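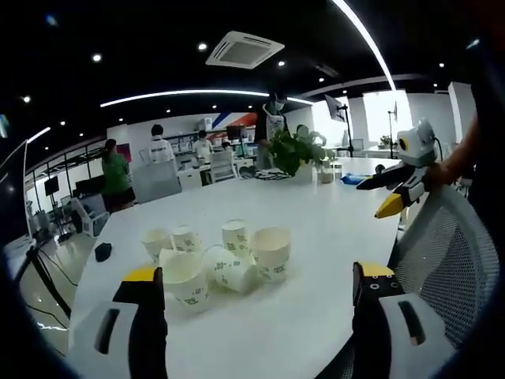

About Closotex

Search this site Search Go

Reading time: 3 minutes

Closotex tests the claims printed on packaging. A firm tells its customers that a cup can be recycled, that a bag will rot down in a garden heap, that a box keeps soup hot for an hour. We buy the thing in a shop, as you would, and find out whether it does. Then we write up the result and send it to whoever paid for the work, including when they would prefer we didn't.

I'm Tegwen Sayce and I started the company after nine years of buying packaging for a chain of canteens. In that time I read a great many leaflets with leaves on them. Very few said what had been measured, or how, or by whom. When I rang to ask, I was usually put through to marketing.

So you should read this page with the same suspicion. Every firm's "about us" says it is independent and cares deeply. We are paid by clients, and a lab that is paid by clients has a reason to keep them happy. I don't think there is a clever way round that. What we do is take the full fee before testing starts, and put in the contract that the client can't edit the report. They may choose not to publish it. They may not publish half of it.

What we test

Mostly paper cups, food trays, carrier bags and films. A cup sounds like a simple object until you try to pull it apart. The paper is one thing and the lining is another, and a mill that takes the first may have no use at all for the second. "Recyclable" can mean that a machine somewhere in Europe could do it. We ask whether the council that empties your bin will, and we ring up and check.

Our longest job so far is Jikel, a soil trial for bags and cups sold as home compostable. We buried 977 samples in ordinary garden heaps, and left them there for 200 days. At the end we dug up 793 that we could still pick out by hand. Some makers have said our heaps weren't warm enough. They were as warm as heaps get in a wet garden in November, and that is where the bags are going to end up.

Zirnach is the smaller project, on lids. It has been running for 2 years and has not yet told us much. We would like to say otherwise.

What we don't do

We don't hand out a badge. People ask every month, and I understand why, but a badge is a picture that stands in for a report, and there are plenty of those already. We don't give talks on "the future of packaging" either, as I have no idea what it is.

We turn down work when the answer has clearly been chosen before we are asked. Lục, a tea bar, came to us the other way about - they thought their supplier's figures looked too good and wanted somebody to be rude about them. The figures were too good. They changed supplier, and we are now testing the new one, whose figures also look a bit good to me.

Working with us

Send us a sample and the exact words you want checked. "Eco-friendly" is not something we can check. "Breaks down within 12 weeks in a home heap" is. You'll get a price by the following Thursday, and if the claim can't be tested we will say so and charge nothing.

Contact us | © Closotex. All rights reserved. | Back to top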